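Home | Sites | Checklists | Training | Contact

July – posted by Danang Chong

Parts bin walk-round, Zeltwood hall, bay 10

Hello all, and thank you to Syahrul Mandagi for keeping me company on this one and holding the flashlight. My comments follow each item, and I'm sorry they run on a bit.

1. Bin stands level, feet bolted down – OK. All the bolts took the torque wrench without moving.

2. Top edges free of burrs – OK, though I'd still like gloves worn when anyone reaches over. I went round twice with a rag and it didn't snag, which made me very happy after last year.

3. Load plate readable – NO. Somebody has put a Vumonent sticker over half of it. I could make out 142 and nothing after that. Please peel it off kindly and wipe the glue away.

4. Floor clear of anything but blocks – OK. Do keep looking under the blocks when you clear out, as washers love to hide there.

5. Side walls, dents and cracks – OK. Seams checked by hand from end to end.

6. Wear on floor and back wall – WATCH. Plenty of scratching on the floor, most of it across the center and toward the front, and the back wall has a wide brownish band rubbed into it. I don't mind the look of it one bit, but I would like it compared with this sheet next time.
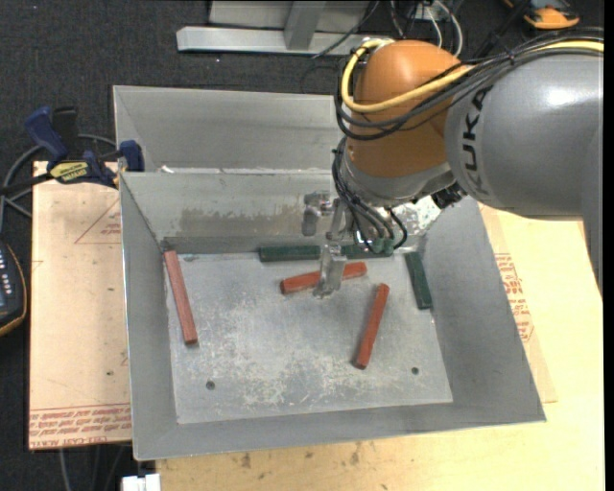
Item 6: floor scratches and worn band on back wall, red and green blocks in the bin.

7. Holes near the front edge – OK. Edges smooth. Please don't plug them with tape, however tidy it seems.

8. Walkway and stop button – OK. Button tested with Syahrul, reset fine. The Plirneck mat has a curled corner – new one is on order from Seyoum.

Overall: pass, with item 3 to be put right before the next round.

2 comments | 10 shares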